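# Ranger les petits sachets (et arrêter d'en racheter pour rien)

On me demande souvent comment je fais pour m'y retrouver dans ma cuisine, qui est petite et plutôt mal fichue, avec un placard d'angle où l'on perd tout. Je réponds toujours que j'ai commencé par les sachets. Les sachets de gâteaux, de graines, de levure, de sucre vanillé, les biscuits apéritif entamés le samedi et oubliés derrière les pâtes – c'est là que se cache le désordre, bien plus que dans les grosses boîtes que l'on voit de loin.

Je m'y mets en général en septembre, quand les goûters reprennent et que les placards se remplissent d'un coup. Comptez une petite matinée, avec la radio et un café à côté, et prenez votre temps, ça en vaut vraiment la peine !

## On sort tout, vraiment tout

Videz l'étagère entière sur la table. Je sais, on a envie de tricher et de laisser au fond ce qui a l'air bien rangé, mais c'est toujours dans ce coin-là que je retrouve la noix de coco râpée achetée pour une seule recette. La dernière fois, j'ai sorti 37 sachets d'un placard que je croyais presque vide (et j'avais racheté de la levure la veille, évidemment).

Passez ensuite une éponge bien essorée avec un peu de vinaigre blanc sur les étagères, sans oublier les rainures et les trous des taquets, où la farine adore se loger. Laissez sécher portes ouvertes. Si vous avez déjà vu des mites alimentaires chez vous, faites aussi les charnières et le dessous des planches.

## Trier sans se compliquer la vie

Je fais quatre tas : à finir cette semaine, à garder, à transvaser, à jeter. Pour la date, regardez bien la formule imprimée. « À consommer de préférence avant » laisse de la marge sur des biscuits secs, qui seront peut-être un peu mous mais qu'un court passage au four remet d'aplomb. « À consommer jusqu'au », en revanche, ne se discute pas.

Pour les petits formats individuels, je les sors toujours de leur grand emballage, qui prend une place folle une fois à moitié vide.
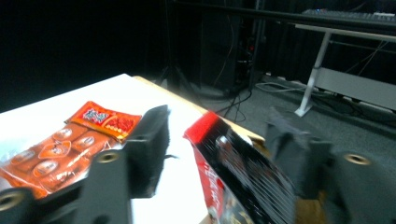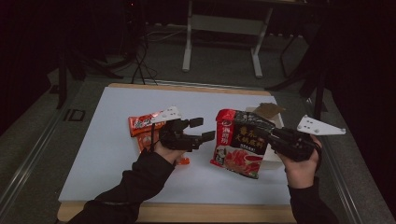
Une fois sortis du carton, ces petits formats se rangent debout, comme des fiches dans un tiroir, dans une boîte basse et sans couvercle. Debout, on les voit tous d'un coup d'œil. Couchés, ils glissent les uns sur les autres et ceux du dessous finissent en miettes. J'ai longtemps utilisé des boîtes à chaussures coupées à mi-hauteur, puis j'ai craqué pour deux bacs Stostine, qui se lavent et qui ont exactement la profondeur de mon étagère. Mesurez la vôtre avant d'acheter, moi je ne l'avais pas fait la première fois.

## Refermer ce qui est entamé

Les pinces à linge en bois marchent très bien, à condition de chasser l'air et de rouler le haut du sachet deux ou trois fois avant de pincer. Pour la farine et la semoule, je préfère les bocaux à joint. Les miens sont des Eide, trouvés en brocante, et j'ai seulement changé les caoutchoucs.

Découpez la date sur l'emballage et glissez-la dans le bocal, contre le verre – ou notez-la au crayon gras sous le fond, ça part au lavage. N'oubliez pas le temps de cuisson pour le riz et les lentilles, on croit toujours s'en souvenir.

## Le petit rendez-vous du mardi

Le mardi soir, avant d'écrire la liste des courses, j'ouvre le placard et je passe tout en revue. Ce qui est entamé vient devant, ce qui arrive derrière. Les fonds de paquets de noix ou d'amandes partent dans un granola, les biscuits cassés dans un fond de tarte avec un peu de beurre fondu, et les restes de chocolat vont au congélateur, dans une boîte, jusqu'au prochain gâteau.

Pour une odeur de renfermé, posez une coupelle de bicarbonate sur l'étagère du bas et changez-la tous les deux mois. L'ancien bicarbonate me sert ensuite à récurer l'évier.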